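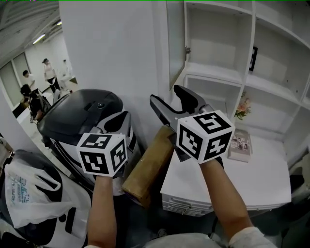

Home | Forums | Kitchen Talk | Rice and Grains | Log in

Print this thread | E-mail this thread

Bottom of the pot always hard and brown

kekier_ap
I have a question about rice which I cannot solve since March. I cook medium grain rice two times in a week, always with the same cups, and the bottom layer becomes hard and brown. The top is good. I wash the rice until the water is almost clear, I add water to the line, I press the button and I go away. When it clicks I leave it on warm until my husband comes home, sometimes this is 5 hours. My mother says the pot is finished and I should buy a new one. I would like to avoid it.
Apolline Riviere

Dow28
Hello Apolline. Five hours on warm is your problem, in my opinion. Open the lid when it clicks, turn the rice over with a paddle, close it again and wait 16 minutes. Then unplug. What is left goes in a box in the fridge.

wolo_kitchen
I do not agree with Dow28. I keep rice on warm from the morning until dinner and it is never brown. A little dry at the side, yes. I would first look under the inner pot. One grain of rice on the heating plate is enough to make the pot stand crooked, and then one side gets too much heat.

kekier_ap
Thank you both. I looked under the pot and there was a burned thing, maybe a lentil. I removed it with a dry cloth. But the brown is everywhere on the bottom, so I am not sure that the lentil is guilty.

Brukik
Do you soak? My aunt taught me to soak for 28 minutes, and I laughed at her because of the exact number, but now I do the same. If the rice goes in dry from the bag, the outside is soft before the inside, and you are cooking longer than you need.

Dow28
She wrote that she washes it, so it does not go in dry from the bag.

Brukik
Washing is not soaking. Please read again what I wrote.

wolo_kitchen
Also the line in the pot is for the small cup which comes with the cooker. With a normal measuring cup you have more rice and the water is too little. Apolline, which cup do you use?

kekier_ap
Now I am ashamed. The small cup was lost when we moved and I use a tea cup. I will measure with the scale on Friday and I will also soak, but I will not do the paddle, so we know which one helped.

Dow28
If you change two things together you will not know anyway. And please do the paddle, it costs nothing.

kekier_ap
You are right. Then only the cup first. By the way, my husband told me last night that he likes the brown part and he was eating it from the pot.

Brukik
In my family we fight for it. With salt and a little sesame oil.

Thread 3790 | Print this thread | E-mail this thread

Related threads
Can I freeze cooked barley?
Brown rice: how much more water
Lid drips on the counter
Which paddle does not scratch
Lentils and rice in one pot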